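Ticket: bowl station keeps stopping and asking for help
Site: Kosstead prep kitchen
Opened by: Senga Drummond
Status: waiting on vendor

Hi Jhair, me again! Putting everything in one ticket this time so you don't have to dig through my texts.

Short version – the arm does fine until the second half of the morning, then it starts stopping over the bowl and throws "target not confirmed" on the tablet. I tap Retry, it goes back up, comes down, same message. Yesterday I had to tap up to 16 times before lunch, and each time I have to take my gloves off, walk over, tap, wash, new gloves. I used to portion by hand at that table and I'd have been done by 10!

What I've tried so far:

Restarted the arm from the tablet. Worked for a while, then came back.

Wiped the wrist camera with the cloth from the Vuvden kit. No change.

Swapped the bowl for another one of the same kind. No change.

Ran the empty bowl check you showed me in August (the one where it looks straight down and doesn't pour anything). Passed at 7:30, failed at 11:15, same bowl, same table.

Turned the speed down from 100 to the next setting. Fewer stops, I think, but then McIver's lunch order went out late and I heard about it.

Reply from Jhair Valderrama, Jitetti support:
Thanks Senga, this helps a lot. Can you save a wrist camera view during the empty bowl check and attach it? Please also tell me if the lights over that table are on. Leave the speed where it is for now.

Senga:
Attached. Lights were on, but it's always kind of dim at that end, and I wonder if shadows are throwing it off.

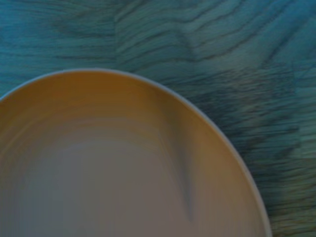

The other thing I wanted to bring up is who gets to tap Retry. Right now it's only my login and the shift lead's, so if I'm in the walk-in everybody just stands there and waits for me. Before the arm, if someone fell behind, the next person slid over and helped. I'd like that back. Could you add 2 more logins for the morning crew? They already know the steps, they've watched me do it enough!

Jhair:
Logins I can do today. I've sent the view to the vision team and asked them to look at the confirm step. Please keep writing down the time of each stop.

Senga:
Will do. There's a pad taped next to the tablet now.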